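Product review: Drolen Match football
Equipment Review Panel, Irkness District Football Association
2018-02-23

The Association was asked by member clubs to assess the Drolen Match, a size 5 ball sold by Huvness as suitable for both training and competition. Testing began in January at the Talukder Reserve grounds under the direction of Sajib Bepari, equipment officer, and involved 3 senior squads.

Each ball was inflated to the maker's stated pressure and used for 40 sessions on grass and synthetic surfaces. Pressure was checked before and after every session. Losses were small and remained within the range the Association accepts for league fixtures. 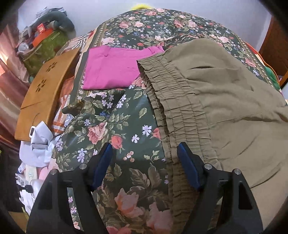 Photo: Irkness District FA

Players rated the ball highly for short passing and first touch. Goalkeepers were less favourable. Several reported that the surface offered poor grip in rain, and two asked to return to the previous league ball for evening matches. The panel shares this concern – winter fixtures in the district are often played in wet conditions.

Wear was uneven. The white panels scuffed early on synthetic turf and the printed logo had begun to lift by the end of the trial, although the seams held and no ball went out of shape.

Huvness offers a reduced price on orders of 1,000 or more, with a further reduction at 2,000. Smaller clubs may wish to order jointly through the Association office.

The Drolen Match is approved for training and for junior competition. Approval for senior league matches is deferred until a wet-weather trial has been completed.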